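Orness garden planner, a year on

I have been meaning to write this up since May, when my sister asked whether she ought to buy the Orness planner for her new place and I found myself talking at her down the phone for the best part of an hour. So here it is in one go, and she can read it with a cup of tea.

For anyone who hasn't met it, Orness is a programme for laying out a garden on the computer before you lift a spade. You type in the size of your plot, put in your house and your fences, and then you drop in lawns, paths and plants until you like the look of it (or until it's past midnight, which in our house comes first). Mine came on a disc from Wemia, who also do a printed handbook, and I'd say get the handbook. The help pages on the screen are thin, and the chapter on slopes isn't in them at all.

Drawing the plot is lovely. You pull out the corners with the mouse and the area appears as you go, so I knew straight away that ours came to 571 square metres, a good deal less than I'd been boasting to people! Paths are nearly as easy. You lay a line and choose what goes along it, and if you change your mind about the curve the whole thing shuffles along with you.

The plant list has 870 entries and I wanted perhaps forty of them. It's very strong on shrubs and oddly weak on anything you might eat. There are three quinces and no gooseberry. You can add your own, but you have to fill in height, spread and leaf colour for every month, and I gave up halfway through the currants. 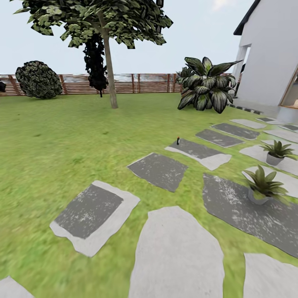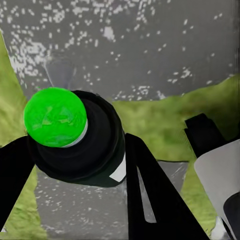
Waldemar Kwiatkowski wrote in after I'd put a shorter version of this on the Gernuvport gardeners' page, and he is a good deal less forgiving than I am. He found that the shade tool puts the sun in the wrong place unless you set north before you draw anything, and he had to do his whole plot again after planting up a border of ferns that would have been in full sun by lunchtime. I checked mine and he's quite right. Set north first. The handbook mentions it on page 129, well after you'd need it.

Printing is the other sore point. The plans come out beautifully on large paper and very small on ordinary sheets, and the labels run into each other wherever the planting is close. I ended up writing mine in again with a pencil. The Szewczyk planner, which I borrowed before this one, prints far better, though its lawns are flat green slabs and it crashed whenever I asked it for a pond.

Would I buy it again? Yes, I think so, at the price I paid in the sale. My sister has gone for it too, and is already cross about the gooseberries.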